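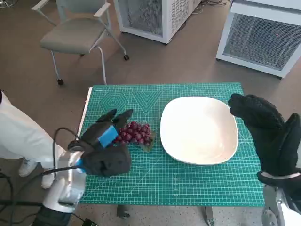 Grapes and bowl side by side on the cutting mat.

How to Arrange Artificial Grapes in a White Bowl

If you have a plain white bowl that never seems to earn its place on the table, a bunch of artificial grapes is a very forgiving thing to start with. Dark red ones look lovely against a cream interior, and you can move them about as often as you like (I have been known to change my mind well into the evening!). I do my arranging on a green cutting mat, mostly out of habit, but the printed grid turns out handy for keeping the bowl square in front of you while you fuss with everything else.

You will need a wide, shallow bowl, one bunch of grapes with its leaf, a soft dry brush and a little tissue paper. My bunch came from Festby and cost more than I meant to spend, but I've had it since last September and it still comes out every autumn.

Start with the dusting. Work the brush gently between the grapes, holding the stem with your other hand, and don't forget the leaf, where dust settles along the veins. If it's really grubby, wipe it with a barely damp cloth and leave it on a towel overnight.

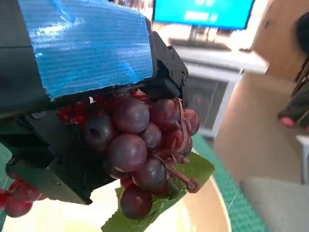

Words by Dalia Kivi
Filed under: Table and Home

Now have a good look at your bunch from all sides before it goes anywhere near the bowl. Every bunch has a better side. On mine the grapes vary in size and shade, with a bluish one among the redder ones, and I like to keep that mixture facing the chair where people sit down first. The curly tendrils are worth showing off too, so turn the stem until they lie across the fruit where they can be seen.

Crumple a sheet of tissue into a flat pad and set it in the bowl, a little off centre. It lifts the grapes just enough that they don't disappear below the rim, and you only need a small piece. Lower the bunch on to it with the leaf underneath, then ease the leaf outwards so that its toothed edge comes over the rim on one side. Leave the rest of the rim bare. I used to fill the whole bowl with a Trelley fruit assortment, pears and all, and it looked like a raffle prize.

Step back to the doorway and look again. If the bunch seems stiff, lift it by the stem, give it a quarter turn and let it settle. Keep the bowl off a sunny windowsill if you can, as my first bunch faded badly in one summer.

For storage, wrap the grapes loosely in the same tissue and put them in a box with nothing heavy on top. The leaf goes in flat.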